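Looking after the hand-held gripper: fingers, tips, camera, charging

Quick write-up of how we keep the Plarkimo hand grippers going. Written for whoever is on the bench this month. Not pretty but it covers most of what goes wrong. If something here disagrees with the sheet taped inside the case lid, go with this, the sheet is old.

What you need

Lint-free cloth, small bottle of isopropyl, 2 mm hex key, the short screwdriver from the Kozma kit, a spare pair of tips, a soft brush. Steel rule if you have one. Clear a bit of table first.

Before you start

Power off. Unplug the lead at the gripper end, then the other end. Don't pull on the cable, hold the plug. Squeeze the trigger slowly a few times with it off and feel for grit. Should be smooth all the way and come back by itself. If it sticks near the closed end it's nearly always dirt in the slot, see next bit.

Cleaning the slots

Each finger has a slot down the housing. Fluff gets in there, also crumbs. Brush it out dry, top to bottom, finger open. Then cloth with a drop of isopropyl. A drop, not a soaking. Leave it 15 minutes before power goes back on. No oil in the slot ever, it turns to paste and you'll be stripping the whole thing down.

Changing the tips

Tips are the yellow bits. Swap both together, even if only one looks worn, otherwise the grip pulls to one side and your recordings go funny. We change at 500 grasps or when the edge goes shiny, whichever is first.

1. Open fully.
2. Back the hex screw off two turns. Leave it in, it's a pain to find on the floor.
3. Slide old tip off towards you.
4. New tip on, push until it clicks against the black section.
5. Nip the screw up. Finger tight plus a touch.
6. Close and check the two edges meet with no daylight between.

If they don't meet, loosen, push again, repeat. Still a gap? Wrong batch of tips probaly, the older Vurner ones are slightly short. Bin them.

Checking the opening

Open right out and measure across, tip to tip. Ours should read 63 mm. A bit under is usually the stop screw having crept in. Quarter turn out, measure again. Don't chase it past that, do the zero instead: hold closed, press and hold the side button til the light blinks, let go, open, press once. Done.

Camera

Wipe the lens with a clean bit of cloth, not the bit you just used on the slots. Take a test view with the fingers open over a table. Both tips should show, one in each bottom corner, at much the same height. One higher than the other means the bracket has twisted. Slacken the two bracket screws, nudge, retighten, look again. Dark corners and bent straight lines are just the wide lens, leave them. Bright windows behind the table will wash out, so turn your back to them if you can. 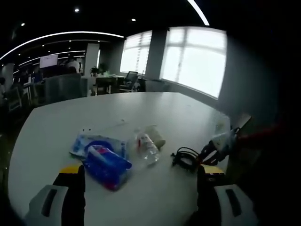

Then a few practice picks before you sign it off. Something light and squashy, something smooth and round, something flat. Watch the finger readout on the laptop while you do it. Number should move as soon as the finger does. Lag means the connecter isn't seated, push it home and try again.

Don't skip the flat one. Worn tips will hold a bottle fine and drop a wrapper every time.

Cables and charging

Coil loosely, no tight bends by the plug. Lead off the table edge = gripper on the floor sooner or later, so keep the slack on top. Charge to full before it goes back in the case. If the charge stops at 23 percent and sits there, that's the known fault on the early Vevevmont packs. Unplug, wait a minute, plug back in. Does it twice, put the pack aside and label it.

Putting it away

Fingers half open, not clamped shut, or the tips take a set. Lens cap on. Write the tip change in the log, just the month is fine.

Will add the trigger spring swap when I've got one apart again.

Related pages
Replacing the trigger spring (draft)
Bracket screws: which ones and how tight
Plarkimo side button light codes
Sorting old and new Vurner tips
Battery pack labels and where to leave them

Contact the workshop | Copyright Plarkimo bench notes | Back to top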